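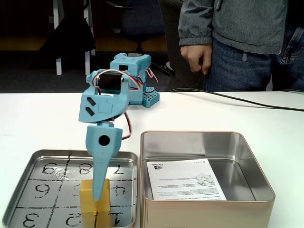
Tin lid with the marker grid, yellow block in the middle

Removing permanent marker from a tin lid without wrecking it?
Asked June 2020 – viewed 1229 times

Silver lid, rounded corners, raised rim. I drew a three by three grid on the inside with thick black marker and put numbers in the squares. Now want the lid back for biscuits, so needs to come off properly, not just fade. Tried washing up liquid and a sponge, did nothing. Dont want to scratch it. Also is it safe for food after? Thanks in advance

2 answers

Ansah
Surgical spirit on cotton wool. Leave it on the line for a bit, then wipe, fresh bit of cotton wool each time or you just smear grey everywhere. Did one of mine in March, took 4 goes on the thick lines. Window open. Test a corner first – some lids have a lacquer and it can go cloudy. Then hot soapy water, rinse, dry it straight away with a tea towel or you get rust where the rim folds over.
For biscuits I'd still put greaseproof paper down. Marker isnt meant for food and you cant be sure about the lacquer either.
Edit: no wire wool!! Saw someone suggest it on another thread.

Sterkari
Go over the black with a whiteboard pen and wipe while its wet. Works on our fridge, never tried on tin. Toothpaste if not but it might dull the shine.
Or just keep it as a number tray and get another tin, charity shops have loads

Marked as solved. 28 people found this useful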